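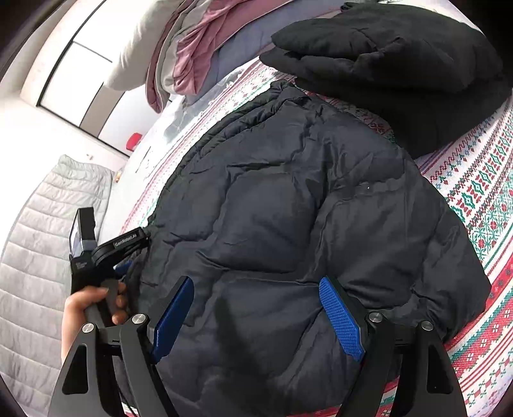
Figure 3.1 A dark quilted garment spread over a patterned bed cover.

CHAPTER 3
Care and Storage of Quilted and Padded Clothing

Learning goals
After studying this chapter, students should be able to describe how a quilted garment is built, prepare one for storage, and choose a folding method suited to its bulk.

Key terms
shell, lining, fill, loft, channel, gathered edge, compression

3.1 Introduction
Padded clothing takes up more room in the home than almost any other kind of clothing. A single winter coat may fill the space of several sweaters, and in many households it is worn for only part of the year. The way it is handled during the remaining months has a direct effect on how long it lasts.

Chapter 2 dealt with woven and knitted clothing, in which one layer of cloth carries most of the wear. Quilted clothing is different in structure. An outer fabric, called the shell, and an inner fabric, called the lining, enclose a layer of fill. Lines of stitching pass through the layers and divide them into sections, which keep the fill from sliding toward the hem. The height of the fill when the garment is at rest is known as its loft. Warmth depends largely on loft, and a garment that has been pressed flat for a long period may not recover it fully.

The stitching that divides the shell in Figure 3.1 also gives it its puffy surface. Note the wrinkles that branch from the long vertical seam and the folds along the gathered edge. Students should learn to tell wrinkles of this kind, which are common wherever fabric is drawn in by thread, from hard creases left by poor folding.

3.2 Preparing the Work Surface
A bed is the most practical surface for this work in the average home. It is wide enough to hold a coat at full size and soft enough to protect the shell. Remove pillows and loose items first. Lay the garment out, close any zipper, and smooth each panel from the center outward with an open hand. Corners and hems tend to bunch and should be opened before the first fold is made.

Check the seams at this stage. Loose threads, lint, and escaping fill are easier to find on a dark shell than on a pale one - a point taken up again in the Lockwood exercise at the end of this chapter.

3.3 Choosing a Method
There are 2 methods in general use, the flat fold and the loose roll.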